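Vellden Crochet Hook Set

I've been crocheting with the Vellden hooks since January and I'm still reaching for them first, even with a whole drawer of others to choose from! The set comes with 8 hooks in a roll-up case, and every one of them has the same soft handle, so your hand doesn't have to get used to a new shape when you change sizes in the middle of a project.

The heads are what won me over. They're smooth, with a throat deep enough to hold a thick strand, and the tip is just pointed enough to slide into a tight foundation chain without splitting the yarn. I tried them on a fuzzy mohair mix (the sort that grabs everything) and a slippery cotton, and both worked up beautifully.

The size is stamped into the thumb rest -- no more painted numbers wearing off by the second blanket! You'll find the US letter on one side and the millimeters on the other.

The case has a slot for each hook, plus 2 zip pockets. The small one fits stitch markers and yarn needles, and the long one holds a tape measure and a little pair of scissors.
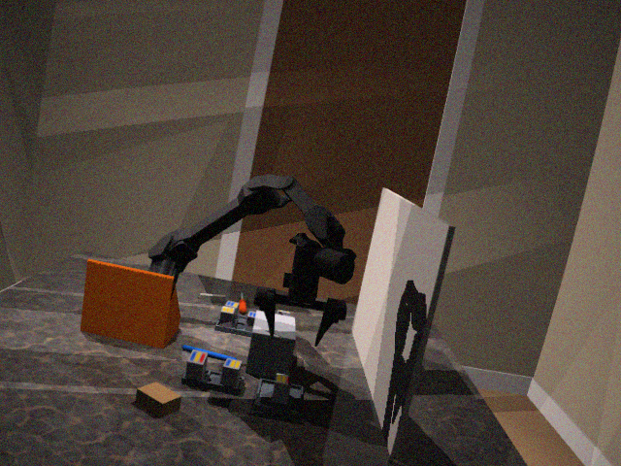 If you have bigger hands, try the long-handle version, also by Vellden. It has the same heads with a longer grip, and Selorm Frimpong used it for every one of the squares in her Jitent throw pattern. She holds her hook like a knife and I hold mine like a pencil, and we both like it.

Wipe the handles with a damp cloth and mild soap. Please don't soak them or put them in the dishwasher.

Single hooks are sold separately, so a lost one is easy to replace -- my couch has eaten three so far.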